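Away Days with Mikberg Town: your questions answered

Last updated Sunday, February 25, 2024

I've been running the away travel page for a few seasons now, and the same questions land in my inbox every single week (usually at ten to midnight on a Friday). So I've put the answers in one place. If yours isn't here, email me and I'll add it when I get a minute, though not during a match, please!

Who runs the coaches?

I do the bookings and the seating list, and Chiu Travel supply the coaches and drivers. The club has nothing to do with it, so please don't ring the ticket office asking what time we leave. They don't know, and they get a bit short with people by the third call.

Do I have to be a member?

No. Anyone who follows Mikberg can travel. Members of the supporters' club get first pick of seats until the Wednesday night before the game and after that it's open to all. If you want to join, it's a form on the membership page and you'll get your card in the post, normally within a fortnight, longer over Christmas.

How do I book?

Email me with the names of everyone travelling, where you're getting on, and a mobile number for one of you. I'll write back with a confirmation. If you haven't had a confirmation you haven't got a seat, even if you told me in the pub. I mean this very kindly but I will not remember what you told me in the pub.

Does the coach price include my match ticket?

It doesn't, they're separate. Match tickets come from the club, either online or over the counter, and you sort that yourself. For most grounds in our division you can still pay on the gate, but the bigger ones go all-ticket for us now. Dravon were the latest to change. We took 119 up there in October and a good few had to queue at a Portakabin for ages in the drizzle, so they've stopped cash sales to away fans altogether.

Where do you pick up?

We have two stops. First is the lay-by opposite the ground, second is the bus station, stand 3, fifteen minutes later. We can't do a third stop. I know the retail park would be handier for lots of you, but it sends us round the one-way system and we lose half an hour on a Saturday morning.

What if I'm late?

Ring the number on your confirmation and we'll hang on for five minutes if we can. After that we're off. I've left my own brother-in-law behind before now, and he still brings it up.

Can I bring my kids?

Yes, please do! Under-16s need an adult with them on the coach and in the ground. Under-fives travel free if they sit on your lap, but on a long trip I'd really think about paying for the extra seat. Bring something for them to do as well. The Foson trip is over three hours each way and there is only so much I spy a person can take on the A-roads.

Is alcohol allowed on board?

No, and it's the law for coaches going to matches at our level, so there's no point asking the driver. Soft drinks, tea in a flask, sandwiches and all the rest are fine. Hot food with a strong smell is frowned upon (you know who you are, egg and chorizo). We stop at a pub or a services on the way wherever the timings allow.

What should I wear?

Whatever you like, in our colours or out of them. I've never had any bother in this league. Do bring a proper coat, though, even in September. Half the away ends we visit have no roof and the wind at Foson comes straight through the gap behind the goal. I wear two pairs of socks from the clocks going back until Easter and I'm not ashamed of it.

Can we bring flags and banners?

You can, and I wish more people would. The usual limit is two metres by one without ringing ahead. Anything larger and the home club will want to see a fire safety certificate, so tell me early in the week and I'll speak to them. Poles are nearly always refused.

I keep being asked how to make one that survives a winter, too. Buy polyester instead of cotton, hem it all the way round and put metal eyelets in the corners so you can tie it to a barrier. Fabric paint wants ironing through a tea towel before it goes anywhere near rain. 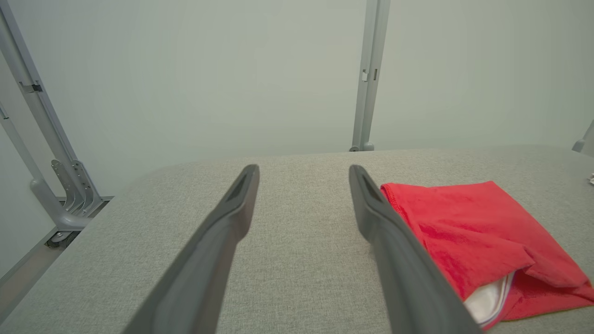 Red cloth, folded on the table.

If sewing isn't your thing, there are a couple of people on the coach who'll hem a flag for the price of a pint. Ask me and I'll put you in touch.

Is the away travel accessible?

The coach we normally get has a lift and space for one wheelchair, but I need to ask Chiu for that particular vehicle, so please give me as much warning as you can, ideally a week. Grounds are a mixed bag. Dravon is very good, with a flat route from the coach park and a covered viewing area. Foson is not good at all, and the only step-free way in is through the home end with a steward. I have notes on every ground in the league and I'm happy to send them over.

What happens if the game is called off?

If it's off before we leave, you get all your money back or I can move it to the rearranged date, your choice. If it's off once we're on the road I'm afraid I can't refund, as the coach still has to be paid for. It's happened 2 times since I took this on, both for frozen pitches, and both times we found somewhere nice for lunch.

I can't make it any more. Can I have a refund?

Up to the Thursday night, yes, no questions asked. After that only if I can fill your seat. You're welcome to pass it on to a friend, just let me know the new name for the list.

How many of us usually go?

It depends hugely on the fixture and on how we're playing. An ordinary Saturday is one coach. The best day we've had was the cup tie, when the gate was 2,203 and it felt like our lot made up most of it. We were singing for a solid hour after the final whistle and we'd lost!

Do you run travel for midweek games?

Only when there's enough interest by the Sunday before. Tuesday nights are tricky with work, and getting home at one in the morning doesn't suit everyone. If we haven't got the numbers I'll put up a lift-share post so people with spare car seats can offer them. Please chip in for petrol if somebody takes you.

Will there be a coach for the pre-season friendlies?

Probably for one of them. The fixtures come out late and change a lot, so I don't take any bookings until the club has confirmed the date and kick-off time.

I left something on the coach. What do I do?

Email me first. The driver hands things to me at the end of the night and I keep them in a box in my hall. At the moment I have three single gloves, a child's bobble hat, some reading glasses and a very decent umbrella. Anything still here at the end of the season goes to the charity shop, apart from the umbrella, which I'm keeping.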